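Progress report to the Bomilia Fund: the Grekard basket and cane archive, second instalment

Hello all,

Sorry this is landing in December when I promised it for the back end of autumn. The short version is that we're on budget, a bit behind on the recordings, well ahead on the cataloguing, and I've had a lovely time (mostly!). The longer version follows, and Volodymyr has the spreadsheet if anybody wants to see where every pound went.

You'll remember that the grant was for three things: getting the Kramer workshop papers out of their damp boxes and into order, recording the people who still know the old patterns, and running a set of evening classes so the patterns don't just sit in a drawer. I'll take them as they come.

The papers first. When I wrote last time we'd only opened the order books, and I said they were dull. I take that back completely. The 1959 book is a joy. Somebody in the office was in the habit of writing remarks beside the orders, things like "wants it wider, will not listen" and "third letter re. handles", and once you get used to the handwriting you can follow whole quarrels from January to summer. We've now catalogued 300 sheets of pattern drawings, which was the target for the full project, so anything from here is extra. Some are proper measured drawings in ink and some are pencil on the backs of seed packets. I've kept them all in the order they came out of the boxes, even where it makes no sense, and Maksym Moroz is making a second index by type of weave for those who want to look things up that way.
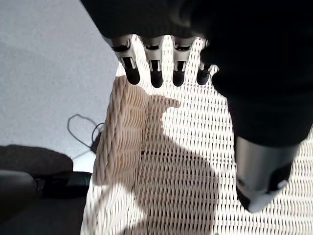 The scanning cost less than we'd put down for it. Vetetar had quoted us by the sheet, then offered a flat rate once they saw how many would go through the feeder without fuss (the seed packets would not, and those were done flat, one at a time). That leaves us a little in hand, and I'd like to ask whether we can move it over to the classes. More on that further down.

Recordings are where we've slipped. We planned for a dozen and we have seven. Two people were poorly, one moved to live near her daughter, and I lost the better part of a month to my own bad knee, so the driving fell through. The seven we do have are good, though. The longest is over two hours and wanders all over the place, from willow beds to wages to what they had for dinner in the packing shed, and I haven't had the heart to trim it. I've booked in three more for the new year. I think we should settle for ten and do them well, and I'd be glad to hear if that's all right with you.

One thing from the recordings that I didn't expect: hardly any of the weavers used the names that are on the drawings. The office had one set of names and the workshop had another, and there's a border that has four different names depending on who you ask. Maksym's index is now going to carry both sets, which has made it twice the job he signed up for. He's been very good about it and I've bought him a great many biscuits.

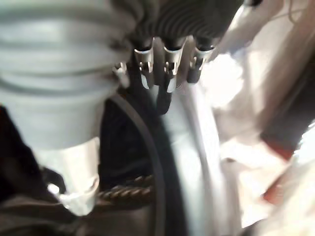

Now the classes. We had 41 people put their names down for the first term and room for fewer than half of them, so we split it into an early group and a late group, with the late one running until nine. Both groups made a plain round base, then a small basket with a simple border, and the braver ones had a go at a handle. The materials came in at 70 pounds under what I'd set aside, partly through buying in one go with the late group's order. What we ran out of was time. Two hours goes nowhere when people are learning to stake up, and everybody told me so on their feedback slips, some of them quite firmly.

So here's my request. I'd like to use the scanning money to make each spring session half an hour longer and to pay Volodymyr Skoryk for the extra evenings, as he's been setting out and clearing up for nothing and it isn't fair to go on like that.

Still to do before the next report: three recordings, the second index, a proper reading copy of the 1959 book (I'm typing it myself and I'm up to May), and finding somewhere dry to keep the originals. The library has offered us two shelves. We need four. I'm seeing them again after Christmas and will let you know how I get on.

Thank you again for being so patient about the knee.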